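3. How we read the walls

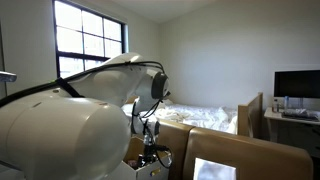

Figure 3. Robot arm and open box, with the window and desk behind.

How do you tell an old doorway from an old window once both have been blocked up? Look at the bottom first. A door usually leaves a straight joint running all the way down to the footings, while a window stops at sill height and the stonework carries on underneath it as if nothing had happened.

I wish every wall were that polite. At Ganden, the first of the four chapels we looked at, the south side has been rendered at least twice, and Kausar Mirani and I spent most of a cold January morning on our knees arguing over a crack (I said doorway, she said settlement, and she was right). What settled it was the coursing. The stones on both sides of the crack matched up, bed for bed, and you don't get that where somebody has filled a hole later. So I've taken the second door off the plan, even though I'd grown quite fond of it!

The other three buildings were easier to handle. Siller is the plain one, a rectangle with its pulpit on the long wall and a gallery around the other three sides. Plulen started out the same way and was then turned, so that the seats now face the short end. You can see the turning from outside if you know where to look – the two tall windows that used to flank the pulpit are still there, but they light nothing in particular now, and the newer porch sits awkwardly at the gable. Van Wijk was built in one go by a family who paid for the lot, and it shows, with squared stone on all four sides and not just the front.

For dates I've leaned on the account books wherever we had them. Plulen's are the best. They list 1467 loads of stone carted over two summers, and also 200 loads of lime, which struck Tamás Veres as far too much for a building that size until we worked out that the graveyard wall was going up in the same years. Tamás did all the mortar work for this section, by the way, and his samples back the books up nicely: the wall and the lower courses of the chapel share the same gritty mix with bits of shell in it. The upper courses don't, so I think the walls were raised when the gallery went in.

Siller has no books at all, only a seating list with 33 family pews on it. I used to think a list like that could give you a fair idea of the size of a congregation, and I said so in an earlier paper. I'm less sure these days. The chapel at Van Wijk claimed room for 500, and when we measured the benches I couldn't get anywhere near that figure without sitting people on the stairs. Some of these numbers were written down to impress a neighboring chapel, I suspect, and I've kept them out of Table 2 for that reason.

Graveyards come next, starting with the oval one at Ganden, where the bank on the north side is older than anything standing inside it.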